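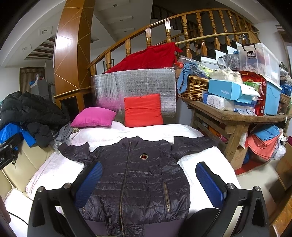

Page last changed: Thursday, 4.15 pm

Getting your papers together for a land claim

If the new railway is going to clip the end of your garden, as the Halvorsen line did to ours on the Midton side, do start a folder at the kitchen table before the letters pile up. I use an old cake tin – the papers stay flat and the lid keeps the tea off.

Put the deeds at the bottom, then your letters in date order, then receipts for fences, sheds and fruit trees. Make 2 copies of everything and keep one at a relative's house.

Write down each phone call while the kettle boils, with the time and what was promised. Our first offer was 2,478 and left out the hedge altogether, and it was a scribbled note from May that got it put back in.

Bank details go in a separate envelope, please!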